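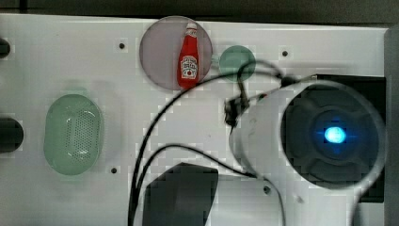

How often should play food and toy dishes be checked?

Once a week is plenty for a set that gets used daily, plus a quick look any time something has been dropped or chewed.

Play table check, Skallisley room
Date: 8th November
Checked by: Kumaresan Ramasamy

I do this one with a coffee in my left hand, so if the ticks look wobbly, you know why! Same order as always, dishes first, then the food, then the table itself.

1. Plates and bowls, rims and edges: OK
I run a thumb all the way around every rim. Nothing sharp. The green dish with the little holes in the middle always takes me longest, crumbs love it, so I went at it with an old toothbrush (the Jurnesness one, blue handle, please put it back in the drawer).

2. Ketchup bottle: OK, with a comment
Tugged the cap, pressed the label down at the corners, all good. It's everyone's favorite and it gets carried off constantly, so give this one a proper squeeze every week.

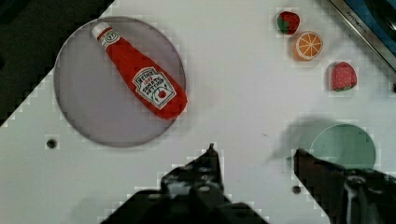

Ketchup bottle on the large round plate, label side showing.

3. Toy fruit, loose parts: OK, with a comment
Strawberry leaves get pulled more than anything else in the box. I gave them a good yank and they held. If leaves ever come off in your hand, bag the whole strawberry and leave it on my desk, don't glue it. We tried glue in June and it was a sticky mess for days.

4. Washing: DUE
Hard pieces go in warm soapy water for 20 minutes, then onto a towel. Soft pieces, wipe only. I'll do the bowls Wednesday unless somebody beats me to it (please beat me to it).

5. Table surface and mounting holes: OK
Wiped down, and I picked through the little holes with a cotton swab. Fluff, mostly.

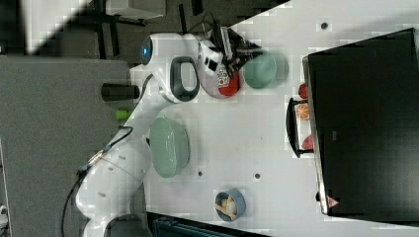

6. Bread and small pieces: OK
Smaller bits are the ones I fuss over, so I squeeze them, bend them and look for cracks. No splits this time. The Beyene order form has spare bread on line 9 if we want some, and I'd kind of like to.

7. Warning stickers readable, corners flat: OK

8. Floor beside the table: OK
Vacuumed the carpet edge.

Next check: same time next week, sheet goes in the Cikovora binder.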